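The woman who mends nets in a shed behind Cudine

27 May 2024

I had the address written on the back of a receipt and I still drove past it twice.

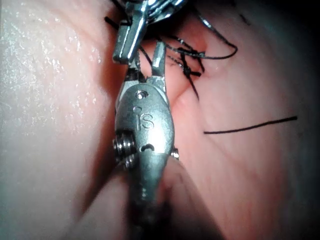

She told me on the phone to look for a green door, and the door has been blue for years, which she found very funny once I'd finally parked. "I still think of it as green," she said. "My husband painted it and I never got used to it." Then she put the kettle on and cleared a chair for me by moving a heap of netting onto another heap of netting, and we were off.

She asked me to leave her name out. She has a website, she has more work than she wants, and she doesn't need people turning up at the shed. (Sorry!) What I can tell you is that she is 67, that she has been mending fishing nets since she was a kid, and that most of the small boats working out of Cudine have something on board that has passed through her hands.

I wanted to know how a person even starts. She grew up two streets back from the harbor, and her grandmother did it for money in the kitchen, with the net hung off a hook over the door so that everybody had to duck to get to the bathroom. "You filled needles. That was the kids' job. You came home from school and there was a pile of empty needles and you filled them, and if you filled them badly you heard about it." She was allowed to tie a knot on a real net when she was nine. Her grandmother cut it out and made her do it over. She thinks she did that one knot for most of April.

The needle, if you've never seen one, is flat and has a tongue in the middle that the twine loops around. Hers are mostly plastic now. She has one made of bone that she let me hold and then took back pretty quickly.

I had assumed mending was a matter of tying the loose ends together, and I said so, and she was very patient with me. First you cut. You take a torn place and make the hole bigger, trimming back until every edge is a clean one and you've got a proper spot to start and a proper spot to finish. "People hate that part. They bring me a hole like this," and she made a circle with her hands, "and I hand it back with a hole like this," and now her arms were wide open, "and they go pale. Wait, I tell them. Go get a coffee."

Then she fills it back in, mesh by mesh, row by row, using her fingers to keep the size even. She doesn't measure. I asked if she used to, and she said yes, with a little wooden gauge, until her grandmother took it away from her.

She showed me the knot four times and I could not do it. I could do it while she was talking me through it, and the second she stopped I had a lump. She said the lump would hold a sock. She was being nice.

We got onto the question of money, which I always feel awkward about and she didn't at all. A small repair she does for 54 dollars, flat, and she has charged that for so long that people round here call it "a fifty-four," as in, I've got a fifty-four for you in the truck. Anything bigger she looks at first. "I look at the net and I look at the boat," she said, and laughed, and I took that to mean some people pay less than others. The biggest bill she ever wrote was for a job that came in after a storm, and it took her and her sister most of a winter. She wouldn't tell me the number. She did tell me she bought the good stove with it.

Plenty of people don't bother with repairs anymore. New net comes in on a roll from Zerkex, it's cheap and it's decent, and she doesn't hold it against anyone. She buys it herself for patches. What bothers her is the waste pile at the end of the dock. "There's net in there with one bad corner. One! I've gone down and pulled stuff out of there and sold it back to the fellow who threw it away." Did he know? "He knew by the time he'd paid me."

She teaches a little, in the back room at Tavares, the hardware store on the hill, on winter evenings when they don't mind the mess. The class is never big. A couple of people come for the fishing, and the rest want to make shopping bags or hammocks or goals for their kids' soccer, and she enjoys them more than she expected to. One man came for the whole winter and made a single bag, very slowly, and undid it, and made it again. He's coming back this year.

I asked about her hands, because I'd been looking at them the whole time. She gets sore in the cold and she has a dent in one finger where the twine runs. She wears a glove on that hand now and complains about the glove. Her doctor would like her to stop at lunch. "So I eat a late lunch," she said.

And what would she do if she did stop? She thought about that one for a while. She'd like to take the ferry over to Pukusetti, where her sister lives now, and sit in the garden, and be brought things. She gave it a week. After that her sister would find something that needed fixing, there's a fruit cage over there that's a disgrace.

Before I left she hung a torn piece off the hook by the door and let me fill a needle, the kids' job, and she looked it over and pulled on the end and said it was too loose but she could use it. I've been pleased about that all week. The ball of twine she gave me is on my kitchen table and I have made, so far, several lumps.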